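Renting > Moving in and out > Room-by-room condition checklist

Last updated: 25 June 2024

Furnished unit inspection: checklist with comments

Use this list at move-in, at the yearly visit and at move-out. It was written for the furnished two-bedroom units at Samolby, but most of it applies to any furnished rental. Mark each item Good, Fair, Repair or Missing, and write a comment for anything other than Good. The comments printed under the items come from earlier inspections and show how much detail is useful.

Bring a flashlight, a step stool, a tape measure, a plug-in outlet tester and a pen that works on damp paper. Tenant and inspector each sign both copies at the end.

Entry and hallway

1. Front door closes and latches without being lifted or pushed.
Comment: Latch catches on the strike plate in humid weather. Plate to be filed down. Fair.

2. Deadbolt turns freely from inside without a key.
Comment: Good. Two keys handed over, both tried in the lock.

3. Door sweep and weatherstripping in place.
Comment: Sweep torn at the hinge side, daylight showing underneath. Repair before October.

4. Smoke alarm sounds when tested. Write down the replacement date printed on the body.
Comment: Sounds. Date was painted over and could not be read, so the unit was replaced.

5. Carbon monoxide alarm present and plugged in or mounted outside the sleeping area.
Comment: Found unplugged behind the boot tray. Plugged in, tested, Good.

6. Hall light works from both switches.

Kitchen

7. All stove elements heat and all knobs have a readable off mark.
Comment: Off mark worn away on the right rear knob. Order a new knob from Eltard, quote the number inside the oven drawer.

8. Anti-tip bracket holds the stove. Pull the top rear edge forward gently and feel for it.
Comment: Bracket was there but the stove had not been pushed back into it after cleaning. Corrected during the visit.

9. Range hood fan runs on both speeds. Filter is clean.
Comment: Filter heavy with grease. Tenant shown how to slide it out. Wash in hot water and dish soap every 8 weeks.

10. Fire extinguisher mounted, needle in the green, pin and seal in place.
Comment: Extinguisher was standing on the floor in the pantry. Wall bracket to be put up near the door, away from the stove.

11. Outlets beside the sink trip and reset.
Comment: Left outlet trips, will not reset. Repair. Taped over until the electrician comes.

12. Under the sink: no drips, no soft cabinet floor, no smell of mould.
Comment: Old water stain at the back, dry to the touch. Photograph it at each visit and compare.

13. Fridge door seals hold a slip of paper all the way round.

Bathroom

14. Fan pulls a sheet of toilet paper flat against the grille.
Comment: Paper fell. Grille clogged with lint. Vacuumed, tested again, Good.

15. Caulking sound around the tub and behind the taps.
Comment: Gap at the tap end, the length of a thumb. Recaulk.

16. Hot water does not scald. Run the tap for 2 minutes and take the temperature at the basin.
Comment: Write the reading on the sheet. "Seems fine" is not a reading.

17. Toilet does not rock. Shut-off valve turns.
Comment: Valve is stiff. Do not force it. Plumber to look at it on the next call.

18. Grab bar, if fitted, does not move under a firm pull.

Living room

19. Bookcase and television stand fixed to the wall.
Comment: Bookcase (Prieto, tall model) had its strap but no screw in the stud. Repair the same day. Marked as urgent on the sheet.

20. Blind cords wound on cleats, out of a small child's reach.
Comment: Cleat missing on the patio side.

21. Baseboard heaters clear of curtains and furniture. Follow the clearance printed on the heater label.
Comment: Sofa was touching the heater. Moved to the inside wall. Tenant agreed to leave it there.

22. No extension cord run under a rug or through a doorway.
Comment: One under the rug, feeding the lamp. Removed. A power bar with a 60-inch cord reaches from the next outlet.

23. Patio door security bar lifts out easily from inside.

Bedrooms

24. Window opens fully and stays open without a prop. It has to be usable as a way out.
Comment: Second bedroom window painted shut. Repair, urgent. Room not to be slept in until done.

25. Bed frame bolts tight, slats seated, no split wood.
Comment: Centre leg loose, tightened by hand. Check again at the yearly visit.

26. Mattress seams checked at the corners and along the piping for bedbugs, stains and tears.
Comment: Ask the tenant to strip the bed ahead of time. Their own blankets and clothing are not part of the inventory and are not inspected or moved by us. If the bed is in use, book a second visit and leave the item blank. 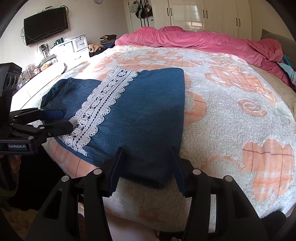

27. Space heater, if the tenant has one, stands well away from bedding and plugs straight into the wall.
Comment: Mekoteo heater, tip switch works, cord cool after 20 minutes of running. Good.

28. Closet rod and shelf hold firm. Nothing stored against the light bulb.
Comment: Shelf bracket pulled from the drywall at one end. Needs a proper anchor.

29. Bedroom door closes fully. A closed door slows smoke.
Comment: Rubs on new carpet. Trim the bottom edge.

Laundry closet

30. Dryer lint trap empty and duct not crushed behind the machine.
Comment: Duct kinked. Straightened and reclamped.

31. Washer hoses free of bulges and cracks.
Comment: Cold hose bulging near the tap. Replace both hoses together.

Sign-off

Urgent items are phoned in before the inspector leaves the building. Everything else goes on the work order with its item number. Leave one copy with the tenant and put the other in the unit file. If the tenant disagrees with a mark, write both opinions in the comment space and have both people initial beside them.

Filed under: Checklists and forms, Furnished rentals, Home safety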